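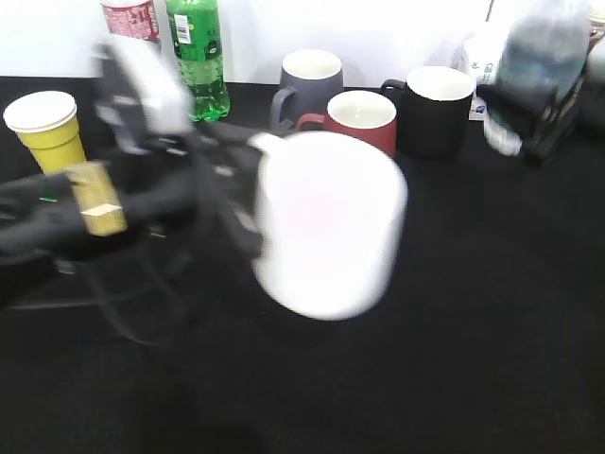 Otbridge wrote in to say that any set of rules for tabletop arms is paperwork for people who like paperwork, and asked what a written standard has ever done for a mug. Fair question. We had it on our own list, so it goes first.

Do we need written rules for moving cups and bottles?

Maybe fewer than you've been sold. The Tindale handling code, in the draft we were sent, runs to 178 clauses. We use 4 of them every day and argue about the rest. The ones we use cover approach speed, grip point, clearance from neighboring objects, and who can press stop. If your rulebook can't be read standing up next to the table, your operators aren't reading it.

Is a mug a fair test object?

Fair enough, if you say which mug. Ceramic with a handle is one job and a paper cup is another, and a pass on the first says very little about the second. Be suspicious of any report that just says "cups."

Should the arm take a mug by the handle or the rim?

The code says handle "where practicable." We don't like that word. Pick one per object, write it down, and count anything else as a miss even when the mug stays up. Otherwise every lucky grab ends up in the success column. For handle grips we want the fingers open and lined up before the final move, with the other items left on the table. Clearing everything away makes for nice numbers and a useless test.
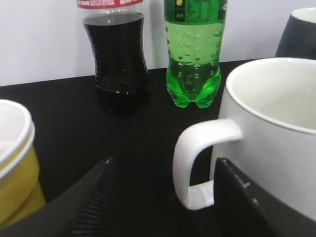
Does a high trial count prove the arm is safe?

No. Min's summary lists 3,206 trials and doesn't say how many were run with full containers, or how many were restarted by hand and left in the total. We asked. We're still waiting. A count without a failure log is advertising — treat it that way.

What should the failure log have in it?

The object, what was in it, the grip point you planned, the grip point you got, and who stopped the run. Near misses go in too. If a shop shows you a log with no near misses, ask who fills it in.

Are transparent containers covered?

Badly. The draft gives clear glass and clear plastic one short paragraph and tells you to "take account of optical effects." Curved glass bends whatever is behind it and throws back the overhead lights, so a rule that only talks about object size misses the problem. Our house rule is that glass gets its own test sheet, with the lights left the way they'll be in normal use. Liquid inside gets another line on that sheet. 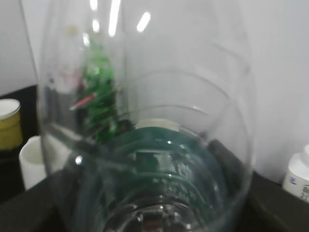 Green liquid in a clear glass vessel, seen from the wrist camera.

Can we call ourselves compliant if we follow the code?

You can say you follow it. The Brotarow checklist offers a badge for a fee of 1,500 and, as far as we can tell, the fee buys a review of your documents. No one comes to look at your table. We haven't bought one.

Will these answers change?

Probably in August, when the next draft is due. We'll update the glass section first if there's anything in it worth having.

Related
Stop buttons: how far is too far to reach?
What "where practicable" lets you get away with
Reading a trial report without getting fooled
Paper cups and grip force
Brotarow checklist, our notes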